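Chapter 9
Shadows, Markers, and False Targets: Faults in Vision-Guided Placement

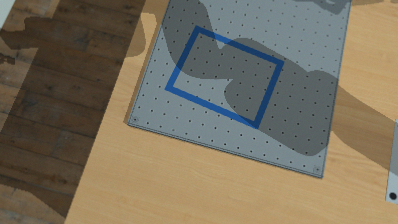
9.1 Introduction

Most of the failures studied so far in this book begin in the drive train or the controller. A bearing wears, an encoder slips, a limit switch sticks. The faults in this chapter begin earlier, at the point where a vision system decides where something is. The arm then moves exactly as commanded, to a place that is wrong.

The class of fault is called a localization error. It is harder to catch than a mechanical fault for a simple reason: every log downstream of the camera looks normal. Joint positions match their setpoints. Motor currents stay within limits. The controller reports the move complete. Only the part, the fixture, or the table shows that anything was amiss.

The rendered view that opens the chapter comes from a simulated work cell. A blue outline is marked on a perforated panel, and a large curved shadow lies across both. Some of the outline is in the light and is a medium to bright blue. Other stretches are in shade and have turned a dark navy. A person reading the picture joins the light and dark stretches without effort and sees one closed, four-sided shape. A detector that works by color threshold may not. Much of this chapter is concerned with that difference.

By the end of the chapter you should be able to:

Explain how a cast shadow changes the pixel values of a colored marker.
Distinguish a missed detection from a false detection, and say which is the greater hazard in a given cell.
Read a placement log and find the first record that disagrees with the physical outcome.
Specify a plausibility check between the vision system and the motion planner.
Design a simulated lighting test that covers the conditions of the real cell.

9.2 Case Study: The Grallska Placement Fault

The Grallska line was a small assembly operation in which a single arm set components inside a marked target zone on a panel. The arm was supplied by Brustell. The vision software, a package called Gretier, was written by the integrator, Canpolat. The target zone was a plain blue outline, chosen because blue occurred on no component and on no part of the gripper.

The cell passed its acceptance test with 300 placements in a row inside the outline. It then ran through the winter without a recorded fault. In April, on a Saturday shift, the arm drove a component down onto the solid border of the zone, well off the intended center, and then did so again on the next cycle. The third attempt struck the component left by the second. The force limit tripped and the arm stopped. The gripper fingers were bent. No one was inside the guard.

The operator on shift, Ayten Tekin, pressed the emergency stop, tagged the cell out, and saved the camera buffer before power was removed. The last of these steps was not in the written procedure at the time. Without it the cause would probably have been recorded as a loose camera mount, which was the first explanation offered.

Yuto Chiba, the controls engineer assigned to the fault, checked the mount first and found it tight. He then ran the saved images through the detector offline. In the images from ordinary cycles the detector returned a blue region with an area of 696 units, on the scale used internally by the software. In the image from the first bad cycle it returned 518. The arm itself, parked in a new waiting position after a program change the day before, was casting a shadow over one side of the outline. The shaded pixels had fallen below the brightness threshold and had been discarded. The detector then computed the center of what remained, and the center had moved toward the lit side.

Note that nothing in this sequence is a malfunction in the usual sense. The threshold did what it was written to do. The centroid was computed correctly from the pixels supplied to it. The error lay in an assumption, never written down, that the outline would always be evenly lit.

9.3 Terms Used in This Chapter

Marker. Any feature placed in the work area so that a vision system can find it. Outlines, printed codes, and colored dots are all markers.

Missed detection. The marker is present but the system reports that it is absent. In most cells this stops the cycle. Production is lost, but the arm does not move toward the work.

False detection. The system reports a marker where there is none, or reports a real marker in the wrong place. The cycle continues. The Grallska fault was of this second kind.

Partial detection. Part of the marker is found and the rest is lost. A partial detection becomes a missed detection or a false detection depending on how the software handles it. Software that accepts any region above a minimum size will tend to turn partial detections into false ones. At Grallska the minimum was set at 300, a value carried over from an earlier project with a smaller marker.

Plausibility check. A test applied to a result before it is acted on. It does not ask whether the result is correct, only whether it could be.

9.4 Why Shadows Are a Special Case

A general drop in light level affects the whole image. It can be corrected by exposure control, and it is easily noticed. A shadow affects part of the image and leaves the rest alone. Average brightness may hardly change, so exposure control does not respond.

Shadows also have edges. An edge detector looking for the border of a marker will find the border of a shadow as well, and where the two cross it may follow the wrong one. Look again at the rendered panel. Inside the outline there is a lit patch bounded on one side by the lower band and on the other by the curved edge of the shadow. A routine that searches for enclosed bright regions could return that patch as the target. Its center is not the center of the outline.

The surface matters too. A panel with a regular grid of small holes adds fine dark detail everywhere. Smoothing the image suppresses the holes, but it also softens the marker's edges. The amount of smoothing is therefore a compromise, and a value tuned in full light may not serve in shade.

Finally, shadows move with whatever casts them. In a robot cell that is often the robot. The lighting condition is then a function of the arm's pose, and any change to the motion program is also a change to the lighting. This was the link missed at Grallska, where the change of waiting position was reviewed for collisions and for nothing else.

9.5 Corrective Actions

Three changes were made before the cell was released.

First, the detector was altered to compare hue before brightness, so that dark blue and bright blue pixels would be grouped together.

Second, a plausibility check was added. The detected region must now measure at least 655 and must have four corners. If either test fails, the arm holds its position and an operator is called.

Third, motion program changes now require a repeat of the placement test with the arm in every waiting pose. The test is run first in simulation, with the lamp position varied, and then in the cell at reduced speed.

The order of these changes deserves attention. The first makes the fault less likely. The second limits the result when the fault occurs anyway. A cell that has only the first is still relying on the detector to be right. Section 9.6 takes up the design of plausibility checks in detail, beginning with the choice of limits and the cost of setting them too tight.

Before continuing, review the material on color spaces in Chapter 4 and the stop categories in Chapter 7. Both are used from this point on without further explanation.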